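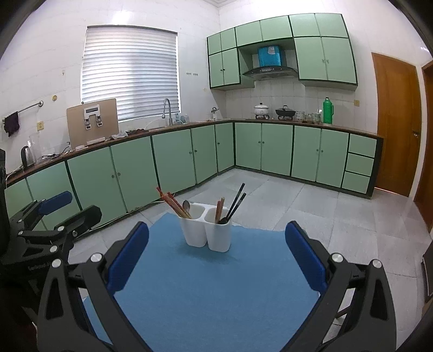
Greifer offen, blaue Fingerpads, dahinter der Besteckhalter mit den Stäbchen auf der blauen Matte.

Greifer schließt nicht mehr ganz: Fehlersuche am Handgreifer, Schritt für Schritt

Stand: 5/12/20

Kurz vorweg, weil die Frage dauernd kommt. Fehlerbild: Finger laufen sauber zu, bleiben aber kurz vor Kontakt stehen. Dicke Sachen gehen noch, dünne rutschen durch. Stäbchen sind der beste Test dafür, deshalb steht bei mir immer so ein Halter auf der Matte. Bei uns ist der Fehler im Januar zum ersten Mal aufgetreten, am Wembridge-Griff mit Nakajima-Encoder. Auf anderen Kombis nicht getestet.

Was man braucht
Innensechskant passend zu den Schrauben an den Gelenken
Ersatzpads
Isopropanol, fusselfreies Tuch
Rechner mit Murine (das Logtool)
Ein paar Stäbchen, möglichst verschieden dick

Schritt 1: Strom weg
Erst Akku raus, dann 5 Minuten warten. Wirklich warten. Der Regler hält noch Spannung und die Finger können nachschnappen. Ich hab mir so den Daumen geklemmt, war nicht schlimm, aber unnötig. Finger nie in den Spalt, solange irgendwas leuchtet.

Schritt 2: Pads prüfen
Beide Pads müssen sich gerade gegenüberstehen, wenn der Greifer zu ist. Von Hand zudrücken, gegen das Licht halten. Spalt nur oben = Pad verrutscht. Spalt überall = weiter mit Schritt 4. Kleber am Rand kontrollieren, löst sich gern zuerst unten. Mit Isopropanol abwischen, trocknen lassen, nochmal schauen.

Schritt 3: Schrauben an den Gelenken
Alle einmal nachziehen, handfest reicht. Zu fest und das Gelenk läuft schwer, dann meldet der Encoder Kontakt, obwohl keiner da ist. Genau das war bei uns die Ursache Nummer eins. Jemand hatte es gut gemeint mit dem Drehmoment. Test: Finger muss von alleine zurückfallen. Tut er nicht — Schraube eine Vierteldrehung lösen.

Schritt 4: Nullpunkt neu setzen
Akku rein, Murine starten, Greifer ganz zu, Wert ablesen. Bei uns stand da 100, sollte aber 0 sein. Offset war nach einem Absturz nicht gespeichert worden. Also: Kalibrierung > Nullpunkt > Übernehmen, dann ganz auf. Offen muss 770 rauskommen. Danach SPEICHERN, das vergisst man. Ohne Speichern ist nach dem nächsten Neustart alles wieder wie vorher und man fängt bei Schritt 1 an.

Schritt 5: Testlauf
Einzelnes Stäbchen aus dem Halter ziehen, anheben, wieder rein. Erst dick, dann dünn. Metalllöffel auch, der ist glatter. Rutscht es beim Anheben, sind die Pads hin, nicht der Nullpunkt. Neue drauf und Schritt 4 wiederhohlen.

Wenn es immer noch hakt
Log ansehen. Bei uns stand Fehler 3,811 drin (ja, mit Komma, das Tool schreibt das so). Heißt: Encoder verliert Schritte. Stecker am Encoder ab und wieder dran, Kabel auf Knick prüfen. Kommt der Fehler wieder, Encoder tauschen. Das Fukik-Kabel passt auch, ist aber etwas kurz und scheuert am Gelenk, also mit Kabelbinder fixiren.

Alte Aufnahmen mit falschem Nullpunkt nicht weiterverwenden, die Greifweiten stimmen nicht. Ordner umbenennen und beiseite legen, löschen kann man später immer noch.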